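Drurkcombe Residents' Association
Laundry and Linen Group — minutes, September

The meeting opened at 3 p.m. in the shared room at Florkgate. Minutes of the last meeting were approved with one correction: the linen budget left over is $259, not $295.

1. Washing machine. The front loader stays where it is for now, near the long table. MacLeish quoted $90 to check the door seal and the drain hose. Agreed to accept. Until the visit, short cycles only, and no blankets.

2. Sorting. Clothes and cloths are still being left in mixed piles. The group agreed that the bed is the place for sorting and folding, with the cream sheet kept on it, and that folded items go on the round table until they are put away. Plaid and other colored pieces are to be washed apart from the whites. Bags and phones should come off the bed before folding starts — the written list is hard to keep straight otherwise.
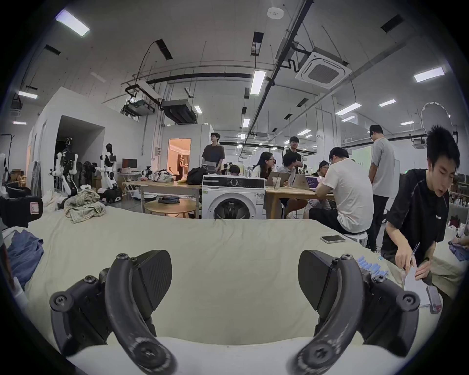

Dirness asked whether the list could be kept in a notebook, as loose sheets from the August wash had gone missing and two pillowcases were never matched to a room. Agreed. The notebook will hang from a hook by the door, with a pen on a string.

3. Supplies. Detergent is down to 2 boxes. One more order will be placed before the end of the month, same kind as before. The request for a second drying rack was put off until the repair bill is in.

4. Other business. The key to the linen closet sticks. To be oiled.

Next meeting in October, same room, 3 p.m. Closed at 4:15.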